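Zidasbridge推出仿真遥操作教学平台,非专业人员可远程给机械臂“上课”

机器人软件企业Zidasbridge二月对外开放了一套远程示教平台,名为Wekik。使用者在浏览器里登录后,可以用手柄、空间鼠标或一支带定位功能的手持笔,操纵仿真环境中的机械臂完成指定动作,系统把整个过程录下来,作为后续训练控制模型的材料。平台首批开放的任务集中在厨房和桌面场景,包括取放小物件、开关柜门、摆放餐具和整理托盘。

按照公司公布的数字,内测阶段共收到1221条示教记录,经过回放检查后保留1135条。被剔除的记录大多有两类问题:一类是操作中途网络延迟过大,手柄的指令与机械臂的动作对不上;另一类是操作者在抓取前反复试探,夹爪在物体上方来回移动,时间拖得太长。公司表示,第二类记录并未删除,单独存放在另一个目录里,今后可能用来研究操作者在犹豫时的动作特点。

参加内测的操作者共63人,分布在几个城市,多数没有机器人方面的工作经历。新用户先看一段几分钟的说明,再做三次练习,练习成绩不计入数据。正式录制时,屏幕左侧显示任务文字,右侧是仿真画面,可以切换视角。操作者按下开始键后计时,完成后自己确认,也可以放弃重来。每条记录包含关节角度、夹爪开合状态、末端位置以及几路虚拟相机的画面,时间戳统一对齐。

与在真机上手把手拖动机械臂的做法相比,仿真遥操作的好处是起步成本低。真机示教需要场地、设备和现场看护,一台机械臂同一时间也只能由一个人使用。仿真环境可以同时开出多份,每个人面对各自的桌子和物体,碰翻了东西,重置场景只要几秒钟。不足之处同样明显:仿真里的摩擦、接触和形变与现实有差别,操作者手上也没有力的感觉,夹得紧不紧主要靠眼睛判断。

Wekik目前的处理办法是给手柄加上简单的振动提示。夹爪接触到物体时振一下,夹持力超过设定值时持续振动。公司介绍,加入提示后,操作者夹取过猛的情况有所减少,但对细小物体的帮助不大。另一个改动是视角。早期版本只有一个固定视角,许多人看不准夹爪离桌面还有多高,常常提前合拢。新版本增加了腕部视角和侧面视角,并在桌面上保留影子,供操作者判断高度。

负责真机验证的是Gasser公司的实验室。双方从积木类任务做起,把仿真中录得的示教用于训练,再放到实体机械臂上试运行。Gasser方面称,形状规则、尺寸接近的物体迁移情况较好,放置位置的偏差一般可以接受;托盘边缘附近的物体容易出问题,夹爪下降时可能先碰到托盘。为此,平台在任务生成时加大了物体和托盘位置的随机范围,让操作者更多地遇到这类情形。

小方块与托盘是平台中较为基础的一类任务。机械臂装在桌面一角的底座上,几块小方块分别放在托盘里和桌面上,操作者用夹爪逐一移动。每次开局,托盘的角度和方块的位置都会变化,桌子和厨房背景保持不变。公司把这类任务放在课程的前段,新用户练熟之后,才会分到开柜门等动作较长的任务。

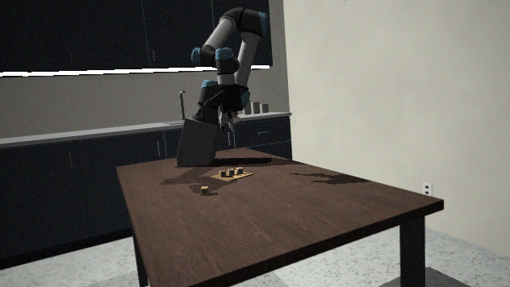 Ilmont在平台的用户留言区写道,录方块任务时最难的是转手腕,手柄上的旋转方向和画面里的方向一换视角就对不上,希望能让操作者自己锁定坐标系,另外放弃重来的按钮离确认键太近,已经误按过好几次。平台在留言下回复,坐标系锁定功能正在测试,按钮位置将在下一次更新时调整。

关于数据的使用,Zidasbridge表示,示教记录按任务整理后分批提供给合作方,第一批包含344条,全部为桌面取放任务。记录中不保存操作者的姓名和声音,只保留一个随机编号,用于区分不同人的操作习惯。操作者可以在个人页面查看自己录过的内容,也可以申请撤回,已经发出的批次会在下一版中去掉相应记录。

报酬方面,平台按通过检查的记录计费,不按登录时长计费。动作较长的任务单价较高,练习和放弃的记录不计。有用户反映检查标准不够清楚,同样的动作有时通过,有时退回。公司称已经在退回页面增加了原因说明,并附上回放的时间点,用户对结果有异议时可以申请一次复查。

平台目前支持一种单臂机型和一种双指夹爪,双臂任务仍在开发。公司说,双臂示教对操作设备的要求更高,两只手柄同时使用时,网络延迟带来的影响也更明显,现阶段只在内部局域网中试用。柔软物体,如抹布和塑料袋,暂时没有列入任务清单。

注册入口全天开放,录制时段为每天上午九点至晚上十点,其余时间用于服务器维护和批量回放检查。使用者需要一台能运行新版浏览器的电脑和稳定的有线网络,没有手柄的也可以先用键盘完成练习部分。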